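Tukusano Course Notes: Handout 4, Teaching by Demonstration

There are two ways to show a robot a task in this course. In hand guiding, you hold the arm and move it yourself while the joint angles are recorded. In remote control, you move a leader device and the arm follows it. This week we use remote control, in simulation only.

Simulated tabletop, close and wide views

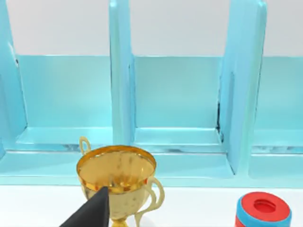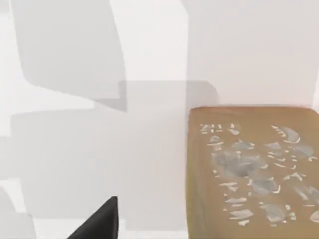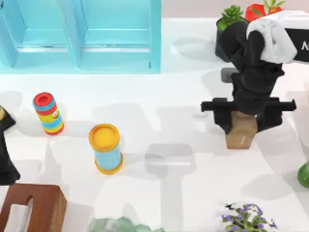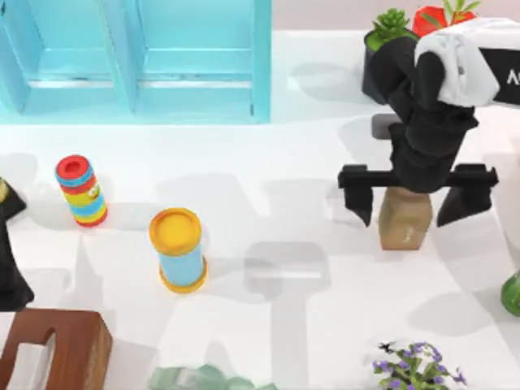
Start the Negi scene and wait for both arms to reach the home pose. Recording begins when you press the left pedal and stops when you press it again. One demonstration may have up to 600 time steps. Anything longer is dropped when the Skukis script builds the training set.

Move at a steady pace. Long pauses teach the policy to pause, so if you need to think, stop the recording and start over. Approach the object from above, line up the fingers, then close. Keep failed grasps in a separate folder.

Each pair hands in 32 demonstrations. Training uses a batch size of 64 and runs overnight.

Reading for next time: Tita manual, chapter on leader calibration. Bring your calibration file.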